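Natural Dyes From Kitchen Scraps
Final report, Materials and Making, Vemthorpe

Why we picked this

Our group wanted a project we could do with things people throw away, and onion skins won by a mile. One of us had a grandmother who colored eggs with them every spring, and the brown-orange you get is so rich that we all wanted to know if it would work on cloth too. From there we added avocado pits, red cabbage and black tea. The question we settled on was simple: which kitchen scraps give a color on cotton that is still there after washing?

What we used

The cloth was plain white cotton from an old bedsheet, cut into squares and washed with soda before anything else touched it. Skipping that wash was our first mistake (more on that later). Half of the squares were soaked overnight in alum, which helps dye grab onto the fiber. The other half went in plain so we could compare. For each dye bath we weighed out 80 grams of scraps. Everything simmered for 45 minutes and then cooled with the cloth still in it.

A metal pot can change the color of a bath all by itself, iron especially, so we stuck with one pot for the whole project and scrubbed it between batches.
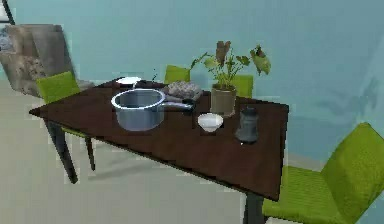 Figure 1. Metal pot with a long straight handle.

Results

Onion skin was the star! The plain squares came out a soft gold and the alum squares a deep orange that made everybody crowd around the sink. Avocado pits gave a dusty pink that we did not expect at all, and it got stronger when we left the cloth in until morning. Tea was dependable and a bit boring, a tan that looked nearly the same with alum or without.

Red cabbage was the wild one. The bath was purple, the cloth came out blue, and a splash of vinegar turned a corner of it pink while we watched. We spent a whole afternoon just dripping things on it. Baking soda pushed it toward green.

Then came the wash test. Each square went through 2 washes with ordinary detergent. Onion and tea barely moved. Avocado lost a little. Cabbage was almost gone, and what stayed behind was a sad gray.
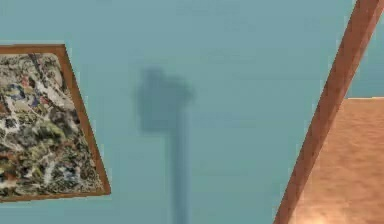 Naming colors was harder than making them. Our notes from the first week say "bluish" four times for squares that look nothing alike, so we made a shared color list and argued over it until we all used the same words. The unwashed cabbage square was closest to a muted aqua with some gray in it, like the wall here, and the alum onion square sat near the warm orange-brown of the picture frame. Having something to hold a word up against helped a lot, and by May we were hardly arguing anymore.

What went wrong

The first batch of cotton was not washed properly and came out blotchy. We kept those squares in the Kidemlow binder anyway since two of us like them best. We also ran short of avocado pits and had to beg for more at the Jacobs cafe, which saved us a bagful.

Next time

We would love to try wool, and to leave a set of squares in a sunny window to see how fast they fade. Black beans soaked in cold water are next on the list.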